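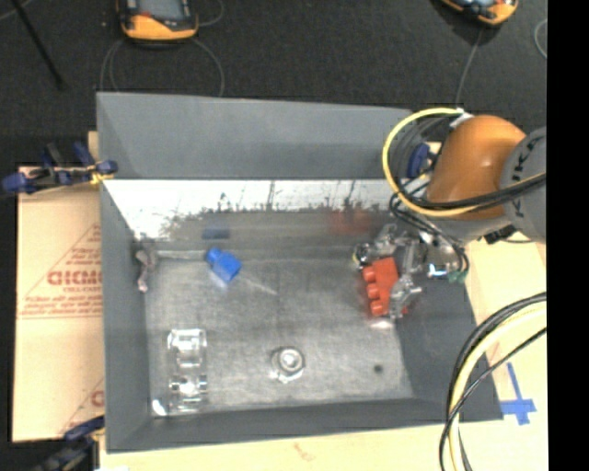
A red toy building block and a metal gripper inside a grey bin.

Fifty-two votes and a pair of worn-out boots

Posted: 31/08/2024

The newest member of Cesthorpe council has chosen the table by the window in the Drirnia café, and she has already been stopped twice about the number 9 bus before I've got my coat off. She loves it. She has her notebook out both times, writes down the stop and the hour, and promises to ring back.

She won the July by-election by 52 votes, standing as an independent in a ward where the same party had held the seat for as long as anyone at the next table could remember. In all, 1,787 people voted. "I still say that number to myself when I'm doing the washing-up," she says. "All those people put their shoes on and went out in the rain for a council seat! I think that's wonderful, and I'd think so if I'd lost."

What made her stand was the closure of the evening surgery, the one night a month when residents could walk in and put a question to a councillor. It had been moved online with very little fuss. "I went to ask about it and was told there was a form. So I filled in the form. Then I got an email thanking me for the form, and that was when I rang my sister and said, right, I'm doing it."

The campaign was run from her kitchen. She had 200 posters printed and kept finding leftovers behind the bread bin until well into August. There was no slogan, because she and her sister couldn't agree on one, and the leaflet was a single sheet with her phone number in big print. I ask whether giving out the number was wise. "My son said I was mad. But I had 100 calls before polling day and only one of them was rude, and he rang again later to talk about hedges, so I count him as a friend now."

She is quick to be fair to the people she beat. The losing candidate shook her hand at the count and has since lent her a big box file on the Kröger Street car park, an argument that goes back years and that she is reading in bed. "It's gripping, I mean it. There's a whole chapter about a drain."

I wondered whether an independent can get much done in a chamber of party groups. Here she slows down a little. She has no whip telling her how to vote, and no one to read the papers for her either – the last set ran longer than any novel she owns. "You have to pick. I can't be across all of it, and I told people that on the doorstep. I said buses, the surgery and the library hours, and after that we'll see."

The surgery comes first. She has a motion down for the next full meeting and, meanwhile, has started holding her own in the back room of the Drolero, with tea if you bring a mug. The first one ran an hour over. A man came to complain about bins and stayed to help another resident with a parking appeal.

"People say nobody's interested in politics round here," she says, closing the notebook and then opening it again as a woman with a pushchair comes towards us. "They should try sitting in this chair. Hello, is it the bus?"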